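Print this page | E-mail to a friend

Open day at the Stovamby coffee mill

The Stovamby mill opens its doors once a year, in November, at the end of the main roasting season. I went up on the morning shuttle from Tedora and got there a little before 9. Entry is free, but you sign a sheet and put on a hairnet.

The tour starts at the green coffee store. Sacks are stacked on pallets and each lot has a card with the farm, the altitude and the moisture reading. Our guide, Mulugeta Birhane, cut open a sack from the Ambaye washing station and passed a scoop down the line. Green coffee smells like hay.
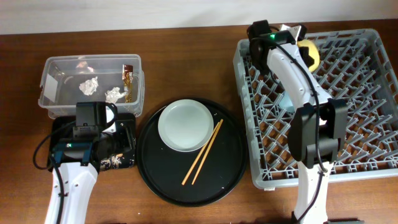
The roasting hall comes next. There are two drum roasters, and the larger one takes 120 kilos per batch. A batch runs 12 minutes and then drops into the cooling pan. It is loud in there, so ask your questions outside.

After that we had a break. Lunch costs 5 dollars and is lentils, flatbread and cabbage. Go early, the line gets long by noon.

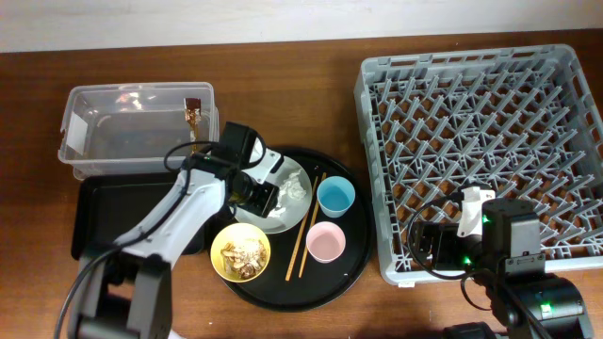
Round black serving tray and clear plastic box on the table.

The cupping room was the part I came for. Five samples were set out and we slurped from spoons and wrote down scores. I marked the Daltier lot highest, mostly for the lemon taste. The rest of my group preferred the Ambaye. 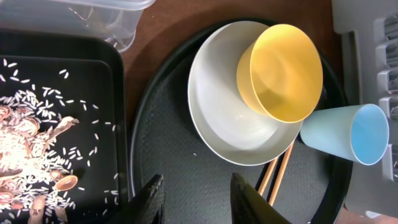 Mulugeta Birhane said the Daltier lot splits every group that comes through, and that it does better after a week of rest in the bag. I bought one and will wait.

The shop takes cards. Beans are sold whole, and they will grind them for you at the counter if you ask.

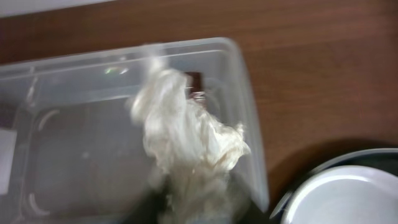 Getting there

The shuttle leaves from Tedora station and the ride takes 72 minutes. Parking at the mill is on grass and was muddy. The last shuttle back is at 4:30 p.m.

Comments (3)

hillroad: Is the cupping OK for kids? Mine are 8 and 10.

Marcy T.: We took ours last year and they were fine. They spat most of it out.

dkb: The decaf line wasn't running when I went. Was it this time?

We use cookies to improve your visit. By continuing you accept our cookie policy.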